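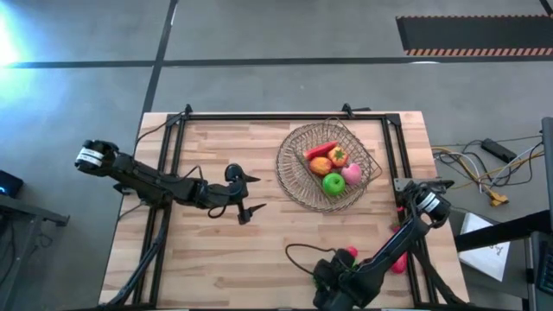
The fruit cell was the second stop on the Setmont open day in Vullby, and the one where visitors stayed longest. Setmont builds bimanual training cells for handling work, mostly mixed produce and small packaged goods, and on a Tuesday in September it opened the Simanjuntak hall to customers, suppliers and a handful of students. The cell is plain in layout: two arms mounted at the near edge of a wood-topped table, a black extrusion border marking out the workspace, and a wire basket of plastic produce between them. The gripper on the left has its jaws open over bare wood, short of the basket. Everything in the task happens inside that border, and the control software rejects any target outside it.

Groups were taken through in slots of 20 minutes. Aisyah Harahap, who runs cell integration for Setmont, gave the introduction and answered most of the questions. Her summary of the task was brief: pick an item by name, lift it clear of its neighbors, set it down on the table, put it back. The same sequence is then repeated with the contents in a different arrangement. Plastic fruit is used throughout. It keeps its shape and color for months, so a recording from the spring can be compared with one from the fall.

The data set behind the cell stood at 3,915 recorded episodes on the day. Of those, 1,799 were collected with both arms in use, and the remainder with one arm parked. Harahap said the two-arm episodes take longer to review and are rejected more often, usually for timing between the arms and seldom for the grasp itself. Rejected episodes are kept, labeled and excluded from training.

Scheduling and playback are handled by Kemik, the company's in-house tool. Visitors were shown it on a laptop in the corridor before going in: joint positions on one track, gripper opening on another, camera streams underneath. An operator can scrub to any point, mark a fault and send the episode back to the queue. The interface is not attractive, but it was fast on the hardware they had. 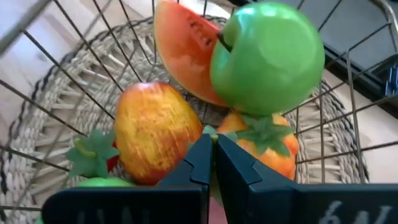 Wrist view into the wire basket. Watermelon slice, apples and persimmon on the woven mat, with the tips of the two gripper fingers nearly touching.

Most technical questions concerned the fingers. Setmont designs its own, and the geometry is revised more often than anything else on the arm. The stepped inner edge and small notch near the tip are meant to give a second line of contact on stems and leaf tops, where a flat finger tends to slide. Leafy tops are treated as a separate class in the labels. An operator is allowed to grasp a strawberry or tomato by its top, but the episode has to be tagged that way.

The basket attracted a few comments as well. A solid tray would be easier on the camera. Thin wire produces false edges, and it can catch a fingertip on the way in or out. Setmont keeps it for that reason – customers use open containers, and a model trained only on trays performed badly in early trials with crates.

Other notes from the visit:

Calibration is run at the start of each shift and again after any finger change. The full routine covers both arms and the wrist cameras.

Grip force is limited in firmware. The limit is set per item class and cannot be raised from the operator station.

Cycle time was not on show. Harahap declined to quote a figure for autonomous runs and said the current software release is tuned for consistent recordings, with speed to follow on the production cells.

Spare fingers are printed on site. A set can be swapped in a few minutes, calibration excluded.

The last group went through at 4 p.m. The handout with the workspace drawing and the episode format is available from the Setmont front desk in Vullby – ask for version 2, as the first printing has the left and right arm labels reversed.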